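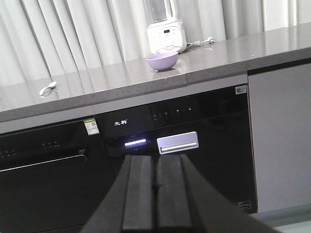
Travel > Dravavport > Tech stops > Rornness open day

Last updated: October

I'd been meaning to get to the Rornness open day for ages, and this year I finally booked the tram out to the Dravavport docks and went. Two hours, free coffee, and a queue out the door by ten in the morning. If you've only ever seen robots on telly, go. It's a software shop through and through (the arms are bought in), so most of the talk is about code, which suited me down to the ground!

They've fitted out one corner of the building as a kitchen, with grey stone benchtops, black appliances along the front and long pale curtains behind. It's a lovely bright spot to stand in and, we were told, a shocking one for a vision system. All that light comes through the curtains and bounces off the stone, and then underneath you've got glossy black dishwasher fronts that act like mirrors. I asked how the software tells a handle from the reflection of a handle and got a very long answer, which I'll try to do justice to.

The perception side is called Tanoli. It takes the view from the little camera at the wrist and hunts for things you can pull, push or press. On the dishwasher it wants the silver recessed handle, and the trouble is that there's a glowing light bar right beside it on the door, also bright, also long and thin. Early versions of Tanoli went for the light, apparently with great confidence. The fix was to have it make a guess, shift the wrist a little and guess again. A real edge moves the way the geometry says it should and a reflection slides off somewhere else. I thought that was terribly clever, and the bloke next to me said his phone did it years ago, so there you go.

The other thing I hadn't thought about is that the wrist doesn't stay level. When the hand tips over, the whole benchtop runs downhill in the picture, and the software has to carry on knowing which way is up. They had a screen beside the kitchen with the planner's lines drawn over the camera view, and once I'd got my head around the slope I could follow it pretty well.

The planner is Drusenar, and this was my favourite part. It had 773 recorded door-opening attempts to learn from when they froze the version we saw, and 79 of those were kept aside for testing and never shown to it. It plans the approach in 2 stages: a quick rough path to get the fingers in front of the handle, then a slow careful one for the last bit, where it's also listening to the force readings at the wrist. If the push back is bigger than expected it stops and replans. There was a small purple bowl sitting up on the bench, and a white spoon, and I asked whether they mattered. They do, a bit. Drusenar treats anything on the bench as a no-go bubble, and you can watch the path bend on the screen when someone makes the bubbles bigger.

You can have a go at that yourself, by the way. There's a laptop with sliders for bubble size and approach speed, all in simulation, and I spent far too long on it while a very patient family waited behind me (sorry!). Crank the bubbles right up and the planner gives up with a polite red message.

A couple of grumbles. The talk on calibration was in a side room with no microphone and I caught maybe half of it, and the handout had the tool names but no diagrams. Parking's hopeless, so take the tram and walk from the fish market end. The sausage rolls sell out before noon, and the good coffee is at the cart outside the gate.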